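Jusdale Tidy Homes - progress report to the Matlala Fund
Prepared by Zanele Engelbrecht, 2022-01-01

We've had a really good first stretch and I'm delighted to be writing this one up. Your grant has now paid for storage in 9 households, and another 4 are booked in for February.

The visits follow the plan we sent you. Paavo Juntunen goes in first and talks through what the family wants to keep close at hand, then Sipho Msimang comes back with the boxes and works alongside them until the first cupboard is finished. We allowed two hours per visit and most have run nearer three (people get into it and don't want to stop!), so I've moved a little money from travel to staff time. The total stays the same.

The biggest change is in what we buy. We started with solid-coloured tubs and families kept losing things in them, so we've switched to clear plastic ones. Gediminas Žukauskas has been trying out larger boxes with separate compartments, and I'm very taken with them - small packets and leaflets go in flat and can still be spotted from outside.

The large clear box on the table, with a printed item inside:
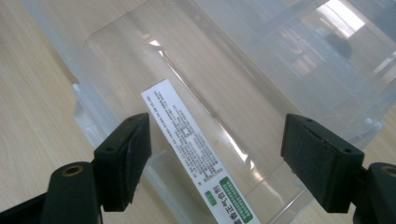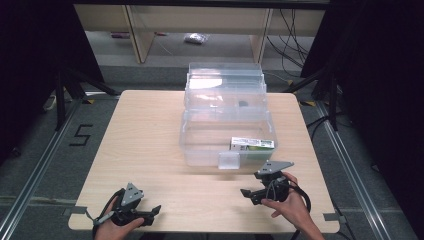
On spending, we've used some 400 pounds on boxes and labels so far and have 30 labels left over, enough for the February homes. Jacobus Du Plessis is getting a second price for the compartment boxes and I'll forward it when it comes. Could you let us know whether lids bought separately count as equipment or consumables? Two of the families have asked for spares and I'd love to say yes.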